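Workshop notebook, upholstery and soft furnishings bench
7 May 2002

Sofa day at last! I've been wanting to get properly stuck into the beige one ever since it came up the stairs, and this morning I had the room to myself until lunch, so most of what follows is about seat cushions and where pillows want to live. Apologies to whoever reads my handwriting after the first page.

Started with the seat. The cover is the Grenano cloth in the pale beige and I still think it was the right pick. Pressed down with the flat of my hand in the middle of each cushion, then at the front lip, then at the back where the seat meets the backrest. The front lip is lovely. Plenty of give and then it holds. The middle of the left cushion feels a shade softer than the right, and I'd like someone else to try it before I write that down as a fact. Could be that I sit on the left one when I do my notes (I do).

Sat, stood up, smoothed, sat again. 6 goes on each side. The cloth wants brushing with the side of the hand, away from the backrest, or you get a faint tide line that you then can't stop looking at. 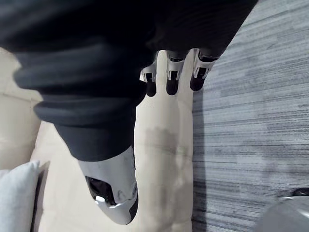 Book 2, p. 41

Next, the tufting. I love this job. The backrest buttons are deep and pull the cloth into diamonds, and the seat has the shallower squares, so the two parts feel quite different under the fingers even though the cloth is the same. The trick with the deep ones is to get the crumbs and fluff out before you smooth anything, because smoothing just packs it in round the button. Small soft brush, work from the top row down, then the hoover with the narrow nozzle held a little way off. I tried it the other way round first and had to do the top rows twice.

Counted the button spares while I was at it: 1484 in the tin, which sounds silly until you remember they came in boxes of 1000 and we'd hardly touched the second. We won't run short this side of the next ice age. Lid on the tin is bent, needs a new one.

Piping on both arms gone over with finger and thumb, all the way along. No lumps. The curve at the front of the arm is the bit I always worry about and it's smooth as anything.

Then pillows, which I could happily do all day. Three of them out: the two teal and the white. The teal against the beige is gorgeous, it wakes the whole sofa up without shouting. One upright at the left against the backrest, one up on the right arm at a slant. I'd have said a pillow on the arm was asking for trouble but I keep coming back to it. It makes the end of the sofa look used, as if somebody had just been reading there. The white one is down on the carpet, leaning on the front of the seat where the two cushions meet. 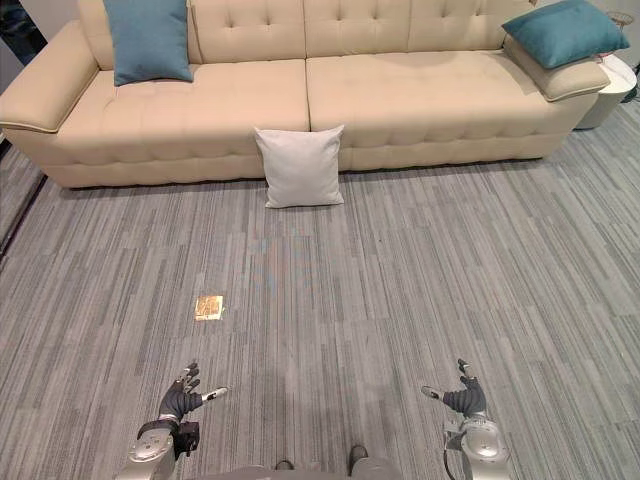

Veronica Oprea reckons the white one ought to go in the middle of the seat, over the join, and that if it were her sofa there'd be one more teal and no white at all. She also says the Sarketent inners go flat in a season and we should be turning them every week from the start. I've pencilled "turn weekly" on the cupboard door. On the third teal I'm not so sure, I like an odd one in the group, and the white lifts the grey of the carpet a bit too. We'll try hers tomorrow and leave it a whole day before deciding.

Plumping notes, while I remember. Hold by two opposite corners, push in, let go, turn, same again. Don't punch the middle. The covers with the bit of sheen show every handprint, so finish with one long stroke in one direction and then leave them alone (I'm bad at this last part). The white cover is plain and matt and forgives everything.

Went back to the sofa after lunch to have another go at the left cushion. Despina Husar tried both sides with her eyes shut and picked the left as softer straight off, so it isn't just me! Pleased about that, though it does mean opening it up. If the filling has crept towards the back we can ease it forward by hand through the zip. If it's short, there's a bag of the Imai fibre under the bench, almost full.

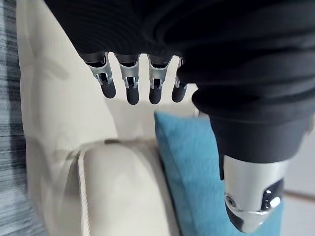 Back at the sofa, knitted cover on the hand.

To do:
Left cushion, open and look at the filling
Lid for the button tin
Try Veronica's arrangement, white in the middle
Ask Grullovus for a second cutting of the teal, same batch if they have it, before they shut for July
Hoover under the front edge, it sits so low that the flat nozzle only just goes in

Swept up, brush back on its hook.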